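À propos de Trindine — notre atelier et notre manière de travailler
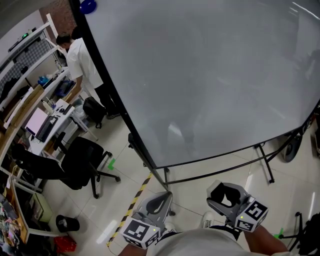
Vanderleia Furtado
Responsable de l'atelier et de l'accueil

Trindine est un atelier partagé. On y loue une place à l'établi pour une demi-journée, pour un mois ou pour plus longtemps, et on y suit aussi des cours en petit groupe. J'écris cette page moi-même. Le français est ma troisième langue, je demande donc au lecteur un peu de patience si une phrase lui semble trop droite.

La maison a ouvert en avril avec une seule salle de 162 mètres carrés. Auparavant, le local servait de dépôt à la société Unnithan, qui vendait des fournitures pour bureaux. Nous avons gardé le carrelage beige, qui brille et qui se nettoie bien, et une partie du mur en briques rouges. Le reste a été peint en blanc. Certains visiteurs trouvent cela un peu froid en hiver, mais pour le travail fin sur l'établi la lumière est très bonne.

Le tableau blanc

C'est le meuble dont on nous parle le plus. Il est grand, avec un cadre noir, et il est monté sur un pied à roulettes. Dans un atelier où personne n'a de mur à soi, un tableau qui se déplace rend beaucoup de services. Le matin il est près de l'établi pour la répartition des places, l'après-midi il part vers le groupe qui suit un cours. On peut aussi le mettre entre deux équipes qui veulent un peu de calme.

Nous demandons seulement de l'effacer avant de partir. Le chiffon sec ne suffit pas toujours et il reste des traces grises, que nous enlevons une fois par semaine avec un produit. Si votre dessin doit rester jusqu'au lendemain, écrivez votre nom et « à garder » dans un coin. Sans cette mention, la personne suivante a le droit de tout effacer, et elle le fera.

L'établi et les rangements

L'établi est long, avec un dessus en bois et des étagères blanches. On y trouve un écran et un clavier noir, que chacun peut utiliser pour consulter ses plans. Les chaises de bureau sont à roulettes, mais beaucoup de nos membres préfèrent travailler debout, moi aussi.

Au mur, nous avons fixé un panneau perforé gris et blanc. Chaque outil emprunté y retourne le soir. La grande étagère blanche, à gauche, est réservée aux appareils communs ; on ne pose rien de personnel dessus, même pour cinq minutes. Les sacs restent par terre, à côté de leur propriétaire ou sous l'établi. Une petite poubelle noire se trouve aussi là-dessous, et elle se remplit vite. Celui qui la voit pleine la vide.

Je dois reconnaître que tout n'est pas rangé comme je le voudrais. Le coin en bas de l'établi accumule des affaires de toutes les couleurs, et j'y fais le tri le lundi.

Le sol

Une bande jaune et noire traverse le carrelage. Elle nous sert de limite : d'un côté on travaille, de l'autre on circule et on attend. Les petites marques de ruban vert indiquent des emplacements pour le matériel mobile. Merci de ne pas les décoller, même quand elles paraissent oubliées. Une fois, quelqu'un les a retirées par politesse, en croyant faire le ménage, et il a fallu une matinée pour tout mesurer de nouveau.

Les cours

Nos cours durent 4 séances. Le groupe reste petit et chacun a sa place à l'établi. Le cours le plus demandé s'appelle Skiston, il est consacré à la réparation des petits appareils de la maison. Le second, Tresby, porte sur l'organisation d'un poste de travail : comment disposer ses outils, comment étiqueter, que faire des vis qui restent. Il semble moins amusant sur le papier, et pourtant plusieurs personnes sont venues deux fois.

Depuis l'ouverture, 823 personnes ont passé la porte, dont 484 pour un cours. Les autres louent une place ou viennent simplement poser une question, ce qui ne coûte rien.

Venir nous voir

Une première visite dure une demi-heure. Je montre la salle, j'explique les règles du sol et du tableau, et vous pouvez essayer l'établi avec votre propre ouvrage si vous l'apportez. Prenez des chaussures fermées. Le matin est plus tranquille — l'après-midi, il y a souvent un cours et je ne suis pas toujours libre pour parler.

Pour un rendez-vous, écrivez à l'accueil en indiquant ce que vous fabriquez et la place dont vous avez besoin. Je réponds en français ou en portugais, en général le jour même.

Page mise à jour le 8 janvier 2018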